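Serial Comics, week 3 handout: the supporting cast problem

Okay, so last time we got as far as the hero. I had way too much to say about capes (sorry, it happens every May) and we never reached the people standing around the hero, and those are the people I care about most.

Your reading is the first 17 issues of Telness, written by Danilo Bautista and drawn by Virgilio Pascual. If you only have the collected edition, fine, but the letters pages got dropped from it and I'll be quoting from those.

Some terms we'll keep using:

Anchor - a character who ties the hero to ordinary life. In Telness it's the landlady, Mrs. Cemberg. She's in almost every issue early on and she never learns the secret, which I love.

Drifter - someone who turns up, gets a big story, then sort of fades out. Prerkano is the obvious one. He has a whole arc about his brother and then he's in the background of a bus for two panels. That's it!

Replacement - a new character who takes over an old one's job in the plot. Watch what happens once Mangubat joins the newspaper office. Same jokes, same desk, different haircut.

Now, why does a long series swap people out? New writers want their own toys, for one thing. A cast also gets crowded, and a monthly book has so few pages that every extra friend eats into the fights. Bautista complained in one letters page that he had 52 panels to fill and nine people who all needed a line (go look at issue 11 and you'll feel his pain).

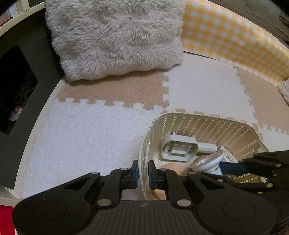

The trouble is that readers get attached. When Mrs. Cemberg disappears after issue 14 there's no goodbye scene, just a different door on a different building. Compare that with issue 6, where a very minor cop gets a full page to pack up his locker. Which exit bothers you more? I go back and forth on it.

For next class: pick one supporting character and follow them through the whole reading. Write some 800 words on what job they do in the story and who does that job when they're gone. Cite issue and page, please - "near the end" drives me nuts. Bring your copy too, we'll be looking closely at how Pascual draws crowds.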